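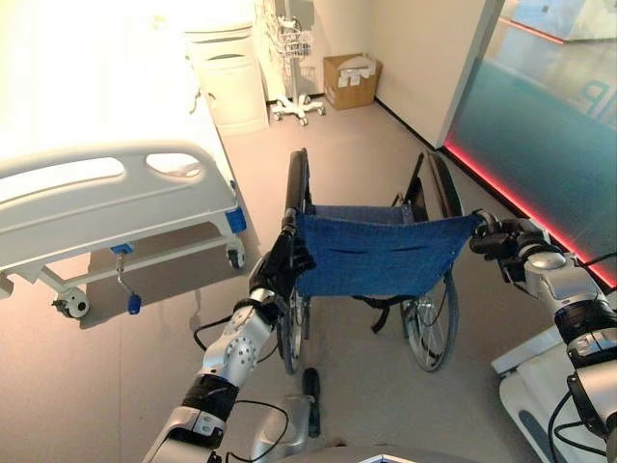 Open day at the Pettigrew Writing Center, 2021-05-29

I went for the talk on abstracts and stayed for the coffee, which ran out first. Priya Mercado gave us 16 minutes on how to shrink a thesis chapter to one paragraph, and took 25 slides to do it.

Upstairs, Kyu-ri Jang was running a citation clinic. I brought her a reference list of 344 entries and she asked, very kindly, which ones I had read. We moved on to commas.

The tour ended in the quiet room, where Reginald Halvorsen explained the booking system in a loud, clear voice. Two sessions a week, five in February when the dissertations are due. My first is with Thilini Talukder, who has already returned my title with a question mark next to it.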